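Feed / Caradog Howells / Thread

Search posts, people, tags

1/ Writing up the gripper fault from the Rerkthorpe bench, as a couple of you asked. The arm is running Kanon, our own pick-and-place code.

2/ The fault: the arm went down for a pick, closed on thin air and carried on as if it had hold of something. It did this 3 times in one run before I hit the stop.

3/ No one was hurt. The third time it pressed the fingertips into the worktop before it lifted. The worktop is marble, so the foam came off worse.

4/ Wrist camera view over the marble, yellow foam tips at the bottom, orange box with its lid open over on the right.
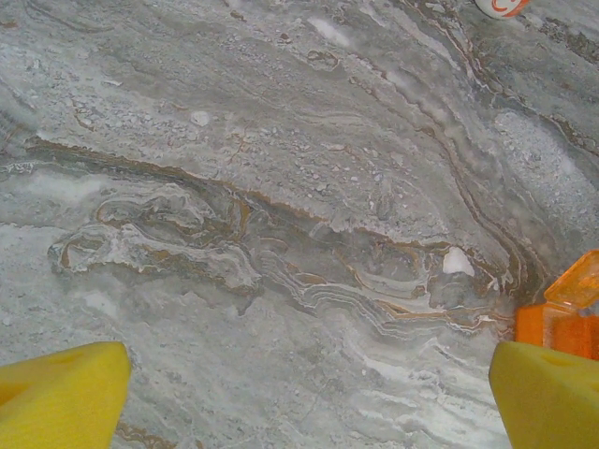 5/ First guess was the camera. Stone with that much brown and white veining is hard on edge detection. Aino Kemppainen went through the logs and found it wasn't that.

6/ The grip check was reading motor current, and squashed foam draws enough to look like a held object. The threshold had been set in May with harder tips and never changed.

7/ Fix so far: new threshold, plus a check on finger gap after closing. If the fingers shut further than the part is wide, it stops and waits for a person.

8/ 18 test picks since then without a false grip. I want a lot more before it runs with the guard open.

9/ If you swap fingertips, redo your grip threshold the same day. We've added it to the change sheet.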